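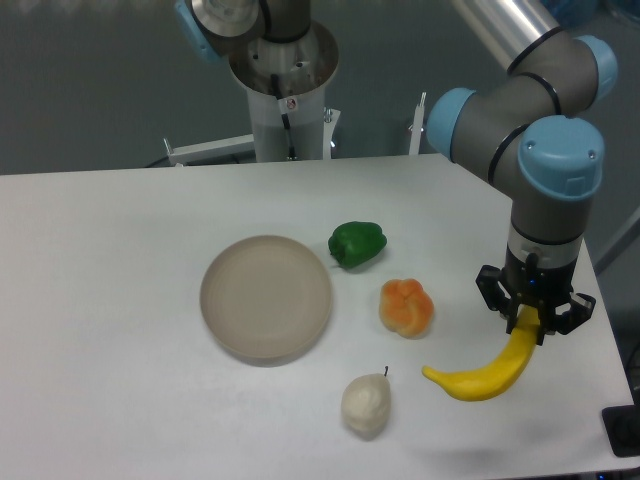 We are looking for grown-ups and children to come and play shop with us this spring, and we would be very glad to hear from you. Flullus is a small toy library with a large cupboard of pretend food, and we are putting together a new set of play boxes for families to borrow. Before we settle on what goes in each box, we want to see what people really do with the things. Some pieces explain themselves, like the green pepper lying on its side or the yellow banana, and others are more open to discussion. The lumpy orange one that fades to cream at the bottom has been called a bread roll, a pumpkin and a funny sort of satsuma, and we would love to know what your family makes of it.

Search the library Search Go

Posted in: Get Involved > Play Sessions and Trials
March, by Pacita Panganiban

A session lasts an hour and is meant to be easy-going. You and your child will have a table to yourselves, a selection of pretend fruit and vegetables, and something to serve them on. We may suggest a little game to begin with – laying out a market stall, say, or making lunch for a fussy visitor – but if your child would sooner put everything in one bowl and tip it out again, that is every bit as useful to us. Lok-yiu Chiu will be nearby making notes by hand, and afterwards she will have a chat with you over a cup of tea about what went down well and what was left on the side.
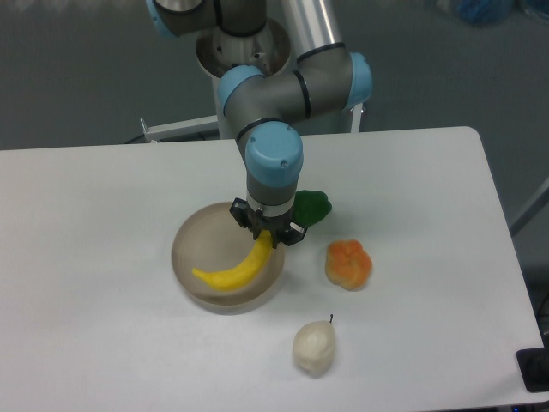

We have 25 places for families with a child aged 3 or over. You don't need to be a member of the library, and you don't need to own any toy food at home (although if you do, and there is a piece that has lasted through several children, please tell us about it, as we are always keen to hear what wears well). Brothers and sisters are welcome to come along, and grandparents, aunts, uncles and childminders are just as welcome as parents. If your child has an allergy, or finds new rooms or busy places difficult, do mention it when you write and we will find you a quiet time.

Sessions start at 2 in the afternoon at our Sarkar Lane room, on the ground floor, with space in the hall for pushchairs. We can't pay a fee, I'm afraid, but we will cover your bus fares, and each family may borrow one of the finished boxes free of charge once they are ready – they are going to be called the Lumero boxes, after a good deal of friendly argument.

To put your name down, write a few lines to Ya-wen Yeh at the front desk, or telephone and ask for extension 536. Please tell us your child's age, which afternoons you can manage and the best way to reach you. Ya-wen will send back a short form to sign, and you are free to change your mind at any point, even halfway through lunch for the fussy visitor.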